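Darnell Hall Residence Services

Home | Residents | Housekeeping | Payments | FAQ | Contact

Search this site
Enter keyword
Go

Household Waste and Recycling: Frequently Asked Questions

Last updated Thursday, September 2, 2021

When is waste collected from my building?

Residents of Urkholm House are served on Monday and Thursday mornings. Residents of Dundard Court and the Yang Building are served on Tuesday and Friday mornings. Bags must be in the ground-floor waste room by 7:00 a.m. Collection is not rescheduled for individual households.

Who is entitled to use the service?

The service is open to all persons named on a current tenancy agreement. It covers 1,093 apartments in the three buildings. Commercial tenants on the ground floor of the Yang Building hold separate contracts and may not use the residential waste rooms.

Which items may be placed in the recycling containers?

Paper, flattened cardboard, glass bottles and jars, metal cans, and rigid plastic packaging are accepted. Food containers must be emptied and rinsed. Lids may be left on plastic bottles but must be taken off glass jars.

Pizza boxes are accepted only where the cardboard is clean. A box with grease or food on it must be torn, with the clean part recycled and the remainder placed in general waste.

Are tissues and paper towels recyclable?

No. Used tissues, paper towels, and napkins are general waste, whether or not they appear clean. The fibers are too short to be processed again, and a small quantity can spoil a full container of office paper. 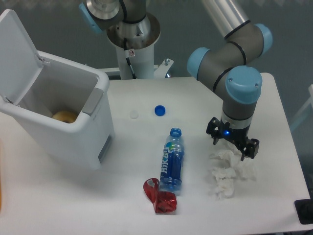
Crumpled tissues and an open trash bin. Tissues belong in general waste.

Residents of Dundard Court who take part in the food waste program may place plain, unprinted paper napkins in the brown container. Tissues remain excluded from that program.

May I leave a bag in the hallway overnight?

No. Hallways and stair landings are escape routes and must be kept clear at all times. Items found there are removed without notice, and a removal charge of $20 is added to the next monthly statement.

How do I dispose of furniture or a large appliance?

A bulky item request must be submitted to the Residence Services Office at least three working days in advance. Each household may make two requests per calendar year without charge. Mattresses must be wrapped. Refrigerators must be emptied and defrosted before they are brought down – the contractor will refuse any unit that is leaking.

What happens if the wrong items are placed in a container?

The container is tagged and collected as general waste at a higher rate. The cost is shared among all households in the building. Repeated cases are referred to the Building Manager.

My access card does not open the waste room. Whom should I contact?

Requests concerning access cards are handled by Ustyna Moroz at the front desk in Urkholm House. Questions on charges should be sent in writing to Wissam Nseir, Resident Accounts.

Related items

Bulky Item Request Form
Food Waste Program at Dundard Court
Holiday Collection Schedule
Notice to Residents: Spring Clearance, May
Replacing a Lost Access Card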